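Sarville Demonstration Day -- Simulated Picking Cell
Home > Equipment > Handling > Visits and demonstrations

Product: Sarville two-finger handling cell, with simulator seat
Visit type: open day, or by arrangement
Group size: up to 7
Length: 30 minutes at the bench, 5 minutes of safety talk, then as long as the biscuits last
Order code: 2217
Next open day: 8th January, Sonemville workshop

What you are booking

Most equipment pages tell you how fast the machine goes. We will let you come and see how fast it goes, which has cost us a sale or two but has saved a good many awkward phone calls. The Sarville demonstration day is a working visit to our Sonemville workshop, where you can watch the cell handle cartons, take the controls yourself and ask the sort of question that makes a salesman look at his shoes.

There is no salesman, as it happens. There is Apolinar Ibarra, who set up the cell and will tell you what is wrong with it before you have your coat off. Jhonatan Cáceres runs the simulator seat and does the safety talk. He has been asked to make the talk shorter and has made it louder.

How the visit runs

You start in the simulator. Visitors grumble at this, having driven a long way to see a real machine and been shown to a screen, but the rule stays. A carton dropped in the simulator costs nothing and can be dropped again straight away. A carton dropped on the bench has to be picked up by Jhonatan, who sighs.

The seat gives you the view from the wrist, looking out past the fingers at whatever they are holding. It is a very wide view, and straight lines give up being straight towards the sides. Give it a few minutes. People who play a lot of games settle in quickly; people who drive forklifts settle in more slowly and then do much better.

After that you move to the bench and do the same job with the real cell: approach, close, lift, carry, put down. Putting down is the hard part. Every visitor thinks it will be picking up.

Bring your own carton

Please do. We would much sooner see the box that gives you trouble at home than another one of ours. Last May the buyers from Sánchez brought a crate of their worst packaging, including a tall thin tea carton that would fall over if you spoke near it. The cell managed it on the fourth go. We put that in the visit notes as the fourth go, and Sánchez ordered anyway.

If you send us your carton's sizes and a flat scan of the print before you come, Jhonatan can usually have a version of it in the simulator for the day. He would like it known that a photograph of the box on somebody's knee is not a flat scan.

What the cell is good at

Upright cartons with firm sides are its favourite thing in the world. Tall ones are gripped low down, with a finger either side, and the code on the front stays clear for reading. 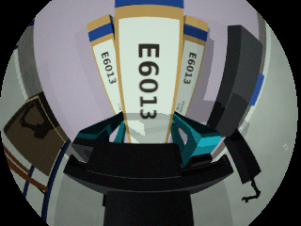 It is also decent with short tubs and with books, provided the book is shut. It does not care for bags. We have tried it on bags in front of visitors and will do so again if you insist, but Apolinar will stand with his arms folded throughout.

Questions we get

Can we bring children? Yes, from school age up. They are generally better at the simulator than you are, so think about whether you want that in front of colleagues.

Will it work with our conveyor? Probably. The Jirnirgate depot runs one beside a conveyor older than most of its staff, and the trouble there has been with the conveyor.

Can we film? Yes, apart from the safety talk. Jhonatan has his reasons.

Is the simulator sold separately? It is. The seat comes as part of order code 2217, or you can have the software alone and sit on your own chair.

What happens if the open day is full? We keep a waiting list and ring people in order. Private visits can be arranged for most weeks, and the only real difference is fewer people watching when you drop something.

Getting here

The workshop is behind the tile warehouse in Sonemville. The sign on the road still has the name of the last tenant on it, and we have stopped asking -- look for the blue gate and drive through. Parking is free but narrow. Flat shoes, please, and long hair tied back at the bench.

To book, use the form below or telephone the workshop before four. After four the phone is answered by whoever is nearest, and your name may be spelt in an interesting way on your badge.

Add to visit list | Ask about code 2217 | Print this page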